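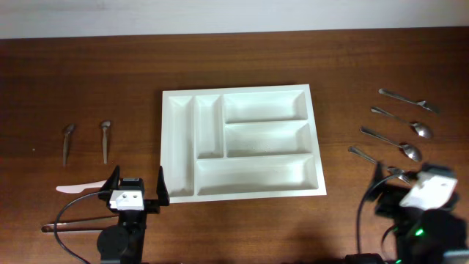 ## On Moving to a Smaller Kitchen

23 July 2022

It is now possible to report that the relocation to the apartment on Grellel Street is complete. The lease on the former residence ended earlier than planned, and the new kitchen measures 35 square feet. Readers who have followed this site since November will recall that the previous one was considerably larger.

Before packing began, every cabinet was emptied and its contents sorted by frequency of use. Items not used within the past year were offered first to family and then to the Useck Street thrift store, which accepts kitchen goods in the mornings only. The bread machine was difficult to part with. It went to my cousin, Ysaline Brunet, on the understanding that a loaf would be returned from time to time – none has yet arrived.

### Storage of dry goods

Flour, rice, and lentils are now kept in jars on the shelf above the stove. This arrangement is under review, as the shelf becomes warm during longer cooking. The hall closet remains the preferred alternative.

### Drawers

The new kitchen has two drawers. The upper is reserved for cutlery and the lower for towels, string, and the good scissors. Knives are kept on the wall.

A further entry will address the pantry door, which does not close. The landlord has been notified in writing.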